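Kit Kitero de dos brazos: ¿vale para clasificar pulsadores industriales?

Publicado en Automatización de taller por Hnat Zinchenko, 31 de mayo de 2023

Estamos valorando el kit de dos brazos Kitero que distribuye Detora. El presupuesto es de 3.000 euros por el alquiler de la célula, con pinzas, fuente y software. La tarea: recoger pulsadores de panel sueltos (cabeza y cuerpo de contactos ya montados) y dejarlos en una bandeja de plástico. Lote de 40 unidades, sin alimentador, colocados a mano sobre la mesa y sin orientación fija.

Me preocupan dos cosas. La primera es el agarre: la pinza de serie es de dos dedos y la pieza tiene una cabeza redonda y un cuerpo más o menos cuadrado con los contactos a la vista. La segunda es la superficie. El manual pide fondo mate, pero no indica material ni tolerancia de planitud. Adjunto nuestro montaje de prueba, con papel marrón sobre la mesa blanca, un pulsador verde, uno rojo y uno amarillo, y la bandeja azul en el centro.

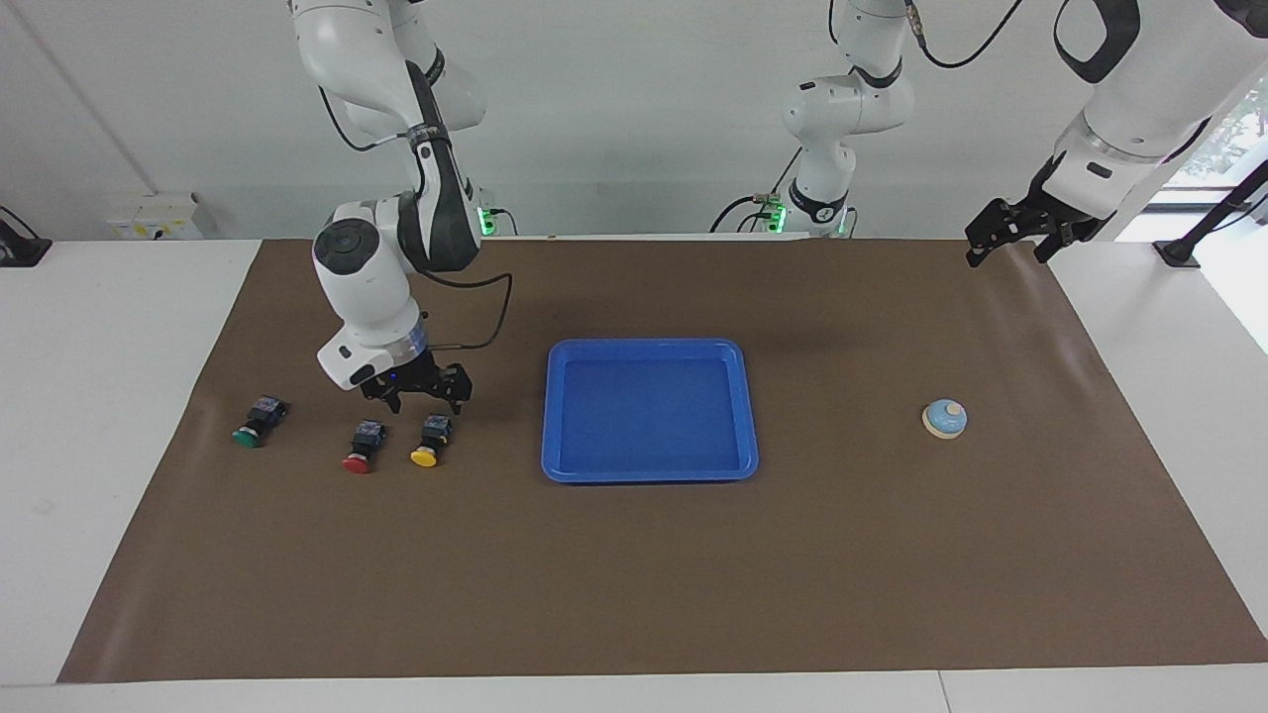
Uliana Kravchuk pregunta si el presupuesto incluye los dedos intercambiables o solo los de serie, porque en la oferta que recibió en Molville figuraban como partida aparte. Conviene pedirlo por escrito.

Respuestas

Yaryna Semeniuk
Lo tuvimos en alquiler desde septiembre. Sobre el agarre: coged por el cuerpo, nunca por la cabeza. La cabeza gira dentro de la pinza y la pieza llega a la bandeja en cualquier posición. Con el pulsador tumbado, orientad la muñeca para que los dedos cierren sobre las caras laterales y no toquen los contactos. Limitad la fuerza al 40 % en el perfil de la pinza; por encima marcábamos el plástico.

Sobre la superficie: el papel sirve mientras esté tenso. Una arruga cambia la altura de la pieza y el brazo baja a una cota fija si no activáis la detección de contacto, que viene desactivada. Fijad los bordes con cinta y repetid la calibración cada vez que cambiéis el pliego.

Dejad también separación entre piezas. Con dos pulsadores muy juntos, el dedo exterior empuja al vecino al abrir. Nosotros acabamos usando una distancia mínima igual a la apertura de la pinza más 2 cm.

Bijan Taheri
Para un lote así yo lo haría a mano. No he usado el Kitero, tengo un Marchuk de un solo brazo y cumple.

Khrystyna Kuzmenko
De acuerdo con Yaryna en lo de la fuerza. Añado que el segundo brazo no acelera nada si ambos descargan en la misma bandeja: el software reserva la zona y uno espera. Para aprovecharlo hay que definir dos zonas de depósito o usarlo para reorientar la pieza. Pedid a Detora una demostración con vuestras piezas antes de firmar, y que entreguen el registro de ciclos completo, fallos incluidos.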